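Reading Wood Grain, Week 4: Why Boards Move

4 min read
Filed under: Course Notes / Wood & Making 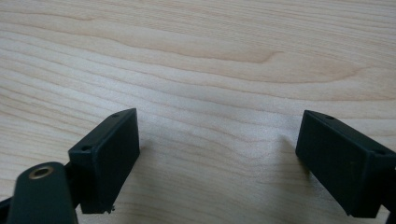

Fig. 1. Pale wood with wavy grain, and a darker streak curving to a point near the upper middle.

Right, notes from this week's session, tidied up a bit for those of you who missed it (and for me, as I lost my own first copy somewhere between the workshop and the bus).

We started with water. A living tree is full of it, and when timber dries it shrinks, but it doesn't shrink evenly in every direction. Along the length it hardly changes at all. Across the width it changes quite a lot, and it moves most in the direction that follows the growth rings. That's the whole reason a flat board can turn into a shallow gutter after one damp winter in a shed!

I told you about my shelf in Nindurmont. I cut it in August, screwed it down tight at both edges and felt very pleased with myself. By spring it had split nearly end to end. If I'd made slotted holes for the screws along one side, the board could have slid a little as it shrank. Please use slotted holes.

Some words to know before next time:

Flat-sawn: cut so the rings meet the face at a low angle. You get big arches and loops on the face, very pretty, and more cupping.

Quarter-sawn: the rings stand more or less upright in the end of the board. Straighter lines, steadier wood, higher price.

Figure: any pattern on the face, whether it comes from the rings, from wavy fibres or from the way the log was cut. People say "grain" when they mean this, me included.

Someone asked whether old furniture has stopped moving. It hasn't. There's a chest at Skerkwood dated 1584 and the lid still sticks when the weather turns, though the boards themselves are lovely. Old makers let their panels float in a groove with no glue, and you should too.

For homework, take a strip 20 mm thick, draw a pencil line across the grain and measure it. Leave it by a radiator for a week, then measure again. Write both numbers on the wood itself, or you'll lose the paper like I do. Bring the strip even if you think nothing has happened.

Reading is the Brandão chapter on drying, first half only. The tables at the back can wait until we do kilns.

Get new course notes by email. Enter your address to join our newsletter. You can unsubscribe at any time.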